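Sistton Household Reuse
Posts from our March thread on sorting bins

1/ As spring cleaning begins across Skallness, we would like to set out how mixed household items should be sorted before they are brought to the Brokar Road store. This thread replaces the notes we posted last year.

2/ We accept small household goods of most kinds: cleaning tools, food containers, toys, bath items, hooks, pegs, kitchen gadgets. Goods must be clean and complete. A container with no lid is still welcome, provided it is marked as such on the drop-off slip.

3/ Please do not bring glass, batteries, aerosols or anything containing liquid. These go to the council site.

4/ Mixed items are held in open metal bins. Several residents have asked whether plastic crates would be kinder to the goods. We looked into this with our supplier, Nguyen-Tran, and have decided to stay with metal. It can be washed down with hot water and it does not crack in winter.

5/ The bins do show their age. Worn paint and scratches on the floor and walls are to be expected with daily use and do not affect the goods. A bin is withdrawn only if it has a sharp edge, a split seam or flaking that comes away on a cloth.
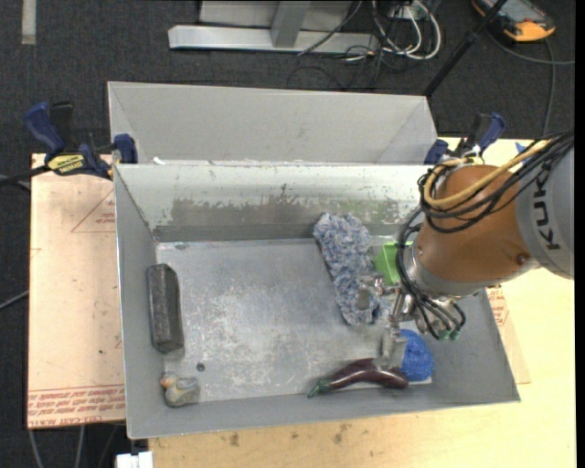

6/ Soft and hard items may share a bin at the first stage. Duster heads, mesh balls and plastic tubs are all light enough to lie together without harm. Heavy items, meaning anything over 3 kg, must be kept apart from the start and placed on the low shelf by the door.

7/ Fluffy items need a little more care. Please shake duster heads outdoors before bringing them in, and check that no pins or clips have been caught in the fibres. Handles should be taken off where they unscrew and tied to the head with string.

8/ Play food is a regular source of confusion. Toy fruit and vegetables are accepted all year. Real fruit and vegetables are not, however fresh, and should be offered to the food table at Skallness Hall.

9/ Small scraps of paper, old price labels and loose tape should be removed at home. They tend to gather along the rims and in the corners, and clearing them takes time at the end of each shift.

10/ Each household may bring up to 20 items per visit. Larger amounts, including house clearances, should be booked with Darnell Park at the front desk. We can take around 600 items in a week and may ask you to wait if that limit has been reached.

11/ Drop-off opens at 9 am and closes at 4 pm. Bins are not to be left outside the gate overnight.

12/ Printed copies of this guidance are available at the desk. We have had 200 made, and a large-print version can be requested. Replies to this thread are read each morning.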